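5/14/20

Second table, pick-and-place, basket task. Gwion on the leader arms until lunch, me after. Hanneke did the labeling from yesterday in parallel.

Started by redoing the arm zero because the left shoulder joint had drifted again. Same joint as in January. Gwion power cycled it, ran the homing script twice, and the second run came out fine. Wrote the offsets into the config by hand. Need to ask Nadja if the Villis branch reads that file or still keeps its own copy.

The task is the simple one: object goes from the right side of the table into the basket, arm backs out, stop recording. We want the object start position spread over the whole right half. Gwion noticed that when he places it himself he keeps putting it back in about the same spot, and the plots from the last batch agree with him. Most of the starts sit in a patch the size of a hand. So from now on the script prints a grid cell before each episode and the operator puts the object there, even if it is an awkward reach. Near the wall is slow. Leave the slow ones in.

Basket stays on the left for this batch. We talked about moving it too, but Elīna wants one thing varied at a time so she can tell what the policy is picking up on. Fine by me.

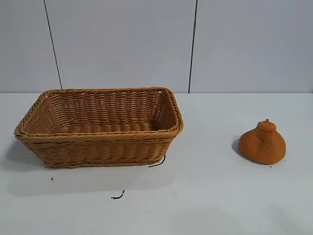 Recording now starts before the arm comes into view. The old way, starting with the gripper already over the table, gave us a policy that did nothing useful if the arm was parked. Cost is a longer dead stretch at the front of each episode. Hanneke trims to 5 frames before first motion, and the untrimmed files go to the archive disk under Kelell/raw. Please do not trim in place. I did that once and we lost the camera sync check for the whole morning.

Rules for keeping an episode, as agreed with Hanneke:

Keep it if the first grasp slips and the operator recovers without help.
Keep it if the object lands in the basket on its side.
Drop it if a hand enters the view at any point.
Drop it if the object catches on the rim and has to be knocked in with the outside of the gripper. Gwion disagrees with this one. Flag those as "rim" for now, don't delete.

Grasping low on the wide part works better than going for the narrow top. From the top it swings on the way over and the release is sloppy. I would still like some top grasps in the set, say when the grid cell is close to the basket.

Count is at more than 2800 kept episodes across all objects, by Hanneke's sheet. Nadja's loader gives a lower number. Probably the flagged ones are being skipped, not checked yet.

Exposure is locked on the fixed camera. It was on auto until this morning and the white table went gray whenever the arm came in. Anything from before the change has to be tagged "auto-exp". Gwenllian is writing the tag script.

To do:
Wipe the table and pick up the bits of wire before the next session.
Rim flag into the Nirnelmont form so it is a button and not a typed note.
Ask Elīna how many top grasps she wants.
Left shoulder: order the spare encoder cable, check again after 2 hours of running.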